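Trorby Small Grants: progress report
Project: Comparing grippers for dispensing and weighing work
Report date: September 17, 2019
Prepared by: Gordon Marchand
Host site: Simness workshop

Where we are

The grant pays for a side-by-side trial of two grippers on the same two-armed robot, using bench tasks that a small laboratory or food business would recognise. Work began in July. The first gripper, which we call the Jakwood after the pattern its plates were cut from, has been through all four tasks. The second, the Mohammed gripper, has done two of them and is part way into the third.

Spending is within the agreed budget. The one item over estimate was replacement fingertips, which I have met from the money set aside for cables.

What we changed since the last report

The original plan had both arms working at once. I dropped this after the first fortnight. With two grippers moving, we could not tell whether a failed grasp came from the gripper or from one arm waiting on the other. The dispensing task is now run with the right arm only and the left arm parked out of the way. The bimanual task stays as it was, and will be done last.

We also changed how the work surface is laid out. Paper goes down first and is marked into cells with tape, so that objects can be put back close to where they started between attempts. It is not a precise method. The tape lifts at the joins and the paper has to be replaced when it gets too wrinkled, but it is quick, and anybody in the workshop can reset the bench without measuring.

The controller has been left alone. Both grippers run from the same one with the same speed limit, and I have turned down two requests to tune it for the Mohammed gripper until the comparison is finished.

Results so far

Picking up paper cups. The Jakwood gripper did well once the closing force was brought down. Before that it crushed the cup at the rim often enough that I threw out the first set of attempts. The Mohammed gripper needed no adjustment for cups but is slower to close.

Moving a bottle between cells. Both grippers managed this. The Jakwood is better at upright placement. The Mohammed tends to drag the bottle slightly when letting go, and on glass it slips if the fingertips are dusty. We now wipe them before every session.

Pressing a pump. This is the hardest of the single-arm tasks. The pump head is small and the arm has to push straight down, or the bottle slides. The Jakwood can do it with its fingers closed, but the contact point has to be set within a few millimetres. The Mohammed gripper has only started this task and I would rather not give a result yet.

Dispensing and weighing. Done with the Jakwood only. The cup goes on the scale and the reading is noted by hand before and after each attempt. Readings are the main measure, as they let us compare attempts without relying on the operator's opinion. Some 1000 readings are now in the log, including those from the rejected cup attempts, which are flagged.
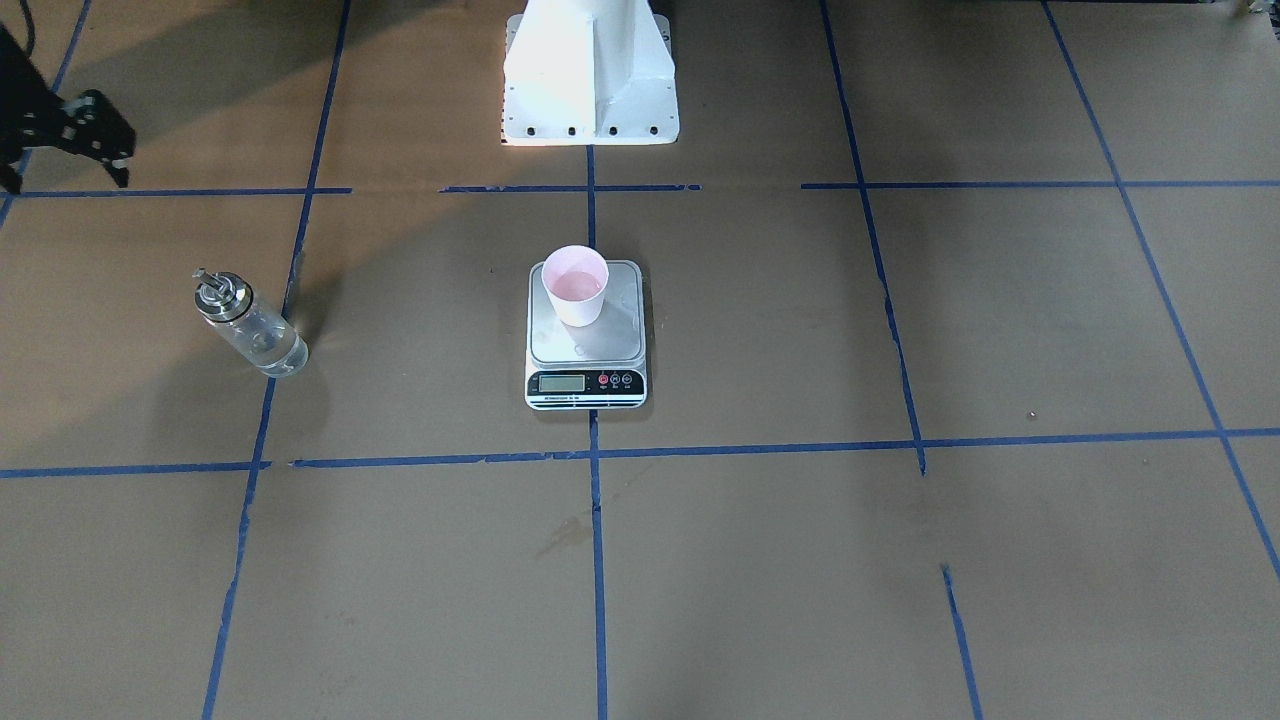

Right gripper over the taped work surface, with cup, scale and pump bottle.

Problems

The fixed camera gives a steady view of the bench, but shadow over part of the work surface makes it harder to pick out clear glass and clear liquid. Moving the lamp helped in one corner and made another worse. I would like to try a second lamp before asking for a different camera.

Shiny metal is also a nuisance. The software that finds the pump head is sometimes thrown by reflections, and we have been entering the position by hand when that happens. These attempts are marked in the log and will be reported separately.

We lost seven working days to a faulty connector at the wrist of the right arm. It has been replaced and the cable rerouted. The same part on the left arm has been checked and is sound.

Next steps

Finish the pump task with the Mohammed gripper, then run dispensing and weighing under the same settings used for the Jakwood. After that, the bimanual task with each gripper in turn. Fingertip wear will be checked at the end of each block of work and the worn tips kept.

I am not asking for more money. I would ask Trorby to agree to moving the end date back by two weeks to cover the time lost on the connector. The full log can be sent on request, and visitors are welcome at Simness on any day the arms are running.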